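Ruseck Canteen Starts Breakfast Trial With Robot Arms

2021-12-12

The staff canteen at the Ruseck works in Kastthorpe has started to prepare a part of its breakfast with robot arms. The station was installed by Ornano, a small automation company, after preparations that began in September. It works during the early shift only, and the kitchen team remains responsible for everything that is served.

The canteen gives out 200 breakfasts on a normal morning. Steamed buns were added to the menu last year and quickly became popular with the night workers, who come in at the end of their shift. For the kitchen this meant more work at the most difficult hour. The first cook had to arrive before 5 a.m. to load the steamers, and then return to them again and again while preparing eggs and porridge at the same time.

Under the new arrangement, the loading of the small electric steamers is given to the robot. A cook still makes the dough, fills and folds the buns, and checks them before they go to the counter.

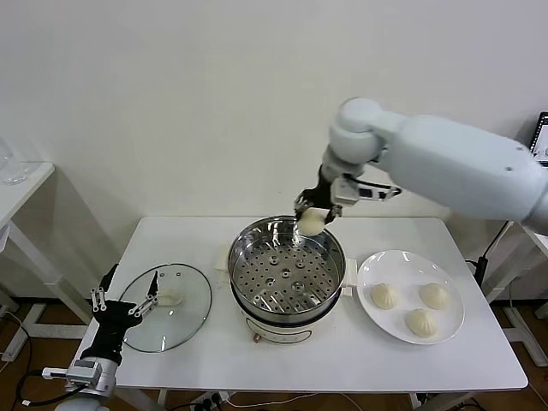

The trial has changed the hours of two employees. They now begin at 6 instead of 4:30, and one cook who starts earlier looks after the station together with the other tasks. The total number of paid hours is the same, according to the canteen management. The time that was saved in the morning has been moved to lunch, where the team had asked for one more person at the hot counter since the spring.

Not everyone in the kitchen is satisfied. Some of the cooks say that the robot is slow and that a person can fill a tray in much less time. They also mention that the buns must now be of nearly the same size, so the folding needs more attention than before. Larger buns, which some regular guests prefer, are still loaded by hand. Others are glad that they do not have to lean over hot steam so many times each morning, and they would like the station to take over the dumplings as well.

Ornano accepts that speed is a weak point. The company says the movements were made slow on purpose for the first weeks, and that it will raise the speed in steps if the kitchen agrees. Each member of the early shift received roughly two hours of training, mostly on how to stop the arms, how to clean the grippers and what to do when a bun is dropped. The cooks may switch the station off at any moment and continue by hand, without asking for permission.

The employee representatives at Ruseck agreed to the trial on the condition that no position is removed while it is running. They have also asked that the new starting times are put in writing, as the change affects bus connections and child care for the people concerned. A first version of this document is being discussed.

A similar station is planned for the McKinnon building on the other side of the site, where the kitchen is smaller and only one cook works in the morning. The decision will be made when the trial in the main canteen has ended.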